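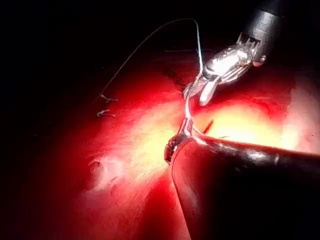

Curved needle held in the jaws of the instrument.

Review: Cluta Shot Log 4, script and continuity software

Cluta is a desktop program for directors and script supervisors. It takes a finished screenplay, breaks it into scenes, and keeps a record of every take. I used version 4 on a short feature, The Hassanpour House, directed by Gaspard Gautier. The script ran 52 pages and the shoot produced 296 logged takes.

Import is the strongest part. The program read scene headings correctly except where the writer had put two locations on one line. Those had to be split by hand. Character names were picked up without errors, including one spelled two ways in the second act.

Logging a take requires a scene number, a setup letter and a rating. Lens, filter and sound roll are optional fields. The fields can be reordered but not hidden, so a small crew that records sound to one device will tab past the same empty boxes all day. Keyboard shortcuts exist for every action except deleting a take.

The lined script view draws a vertical line for each setup. With more than six setups on a page the lines crowd together and the labels overlap. Printing at a larger paper size helps. Trirnora, the program I used before this one, staggers the labels and stays readable.

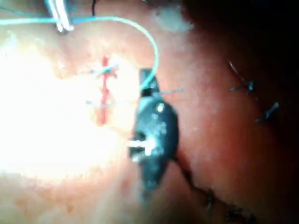
Close view of the red incision with light blue sutures across it.

Continuity stills can be attached to any take. They are stored at full size inside the project file, and ours became slow to save by the second week. Saving took around 40 seconds on a three-year-old laptop. There is no option to link to files on another drive.

Export to the editor worked on the first attempt. Ratings and notes arrived as clip comments. Setup letters after Z were dropped and had to be typed in again. The maker lists a fix for December.

Manual: short, accurate, no index.
Stability: one crash, no data lost.
Best suited to: single-camera drama with a full-time script supervisor.
Not suited to: multi-camera work, which needs a separate entry for each camera.

Reviewed Saturday, September 1, 2018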